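Flaltness: the paper bag packing table is back at Drelgate in May

Hello all, Siriporn Somboon here, with news from our little shop and what I think is our best idea in ages (I would say that, it was mine). Through the whole of May we're putting the packing table back out on the shop floor at Drelgate, and anyone can come and learn to pack a plain brown paper bag so it gets home in one piece. It's free, and you don't need to buy a thing.

We start with a clear white table and one bag, stood up on its base. Give it a bit of space on every side, and fold your jumpers and tins and what have you into piles before any of them go near it.
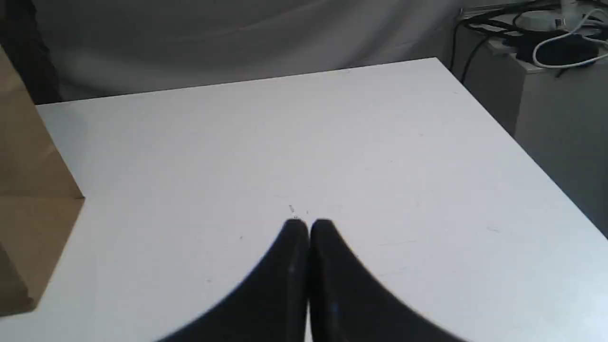
The bag and the white packing table at Flaltness.

Last year we had 134 people through, and I thought we'd be lucky to get ten! So this time we've ordered 169 bags, all plain kraft paper with twisted handles, no printing on them. They're sturdy things, but they do suffer if you yank them about, and a rim that's been pulled open in a hurry will tear at the corner sooner or later. We keep using ours anyway. A ragged top edge doesn't matter a jot if the base is sound and both handles are holding.

Handles are what people ask me about most. Lift by the two together if you can, and go straight up, slowly, with your other hand ready to go underneath if it's a heavy load.

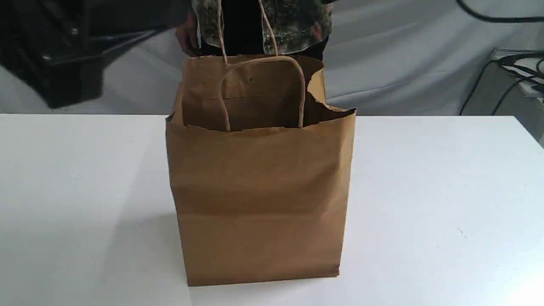
Buppha Bunnag told us she'd always thrown a bag out at the first rip, and now keeps a stack of them behind the kitchen door for jars, potatoes and the recycling. She'd like us to do a session on boxes next, and I'm tempted.

The other big question is what goes where. Heavy and flat at the bottom, soft things down the sides, bread and eggs last. I like to leave a good hand's width free at the top so the handles can come together, and I'd sooner fill two bags than squash one.

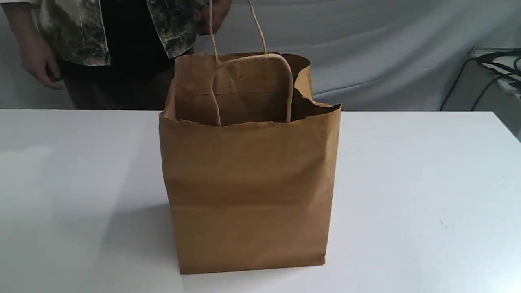
Coming along

The table is out from ten in the morning until four in the afternoon, just inside the door. Bring your own shopping or borrow some of ours. The first 100 people through get a bag to take home, and Gebhard Rüegg will be on the till if you'd like to book a place for a group. Come and say hello, I'll have the kettle on!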